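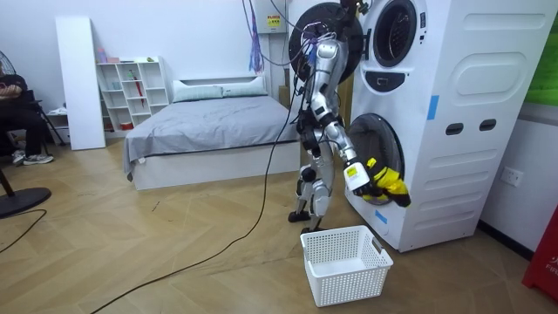 Cables wear out sooner than joints, according to Tamsin Oyelaran, and a humanoid that works with laundry wears them out faster than most. Every time the machine bends towards a drum, she said, the bundle at the shoulders is pulled a little, and after enough bends a connector begins to lose contact.

Oyelaran was speaking at Vekent on 27 October 2022, where the laundry robot has gone back to work after three days of maintenance. The robot takes clothes in and out of a stacked washer and dryer in a test room which is furnished like a bedroom. Its power and data lines come down from the ceiling to the shoulders and the back.

The stop was planned for March, but it was brought forward when the right wrist started to report false positions. The technicians first suspected the gripper. They changed it for a spare one and the fault stayed. It was then found in a connector near the shoulder, where one pin had moved back in its housing -- a small thing, and difficult to see without a lamp.

The connector was replaced, together with the whole cable of that arm. The new cable comes from Grukach and has a softer jacket than the old one. It was also given more free length above the shoulder, so that the arm can reach the lower drum without pulling on it. Oyelaran said the first cable had been cut too short, and that this was her own mistake.

The height of the hanging point was adjusted as well. If it is too low, the bundle lies on the head and disturbs the sensors. If it is too high, the robot feels a pull backwards when it bends the knees, and its balance controller tries to correct something that is not a fault.

After the repair the arm was calibrated again from zero. For this the robot touches a set of fixed points on the machines, first with an empty gripper and then with a garment in it. The procedure was written by Huanca, the company that maintains the arms, and takes most of a morning. It has to be repeated each time a gripper is changed.

From now on the cables will be checked by hand after every 300 loading cycles. Until this month the interval was 900. The grippers will be cleaned at the same time, as lint collects between the fingers and makes thin fabrics slip.

Vekent intends to keep the robot in service until 2028. A second room, prepared with the partner Stitance, will get the longer cables from the beginning. The date of its opening has not been announced.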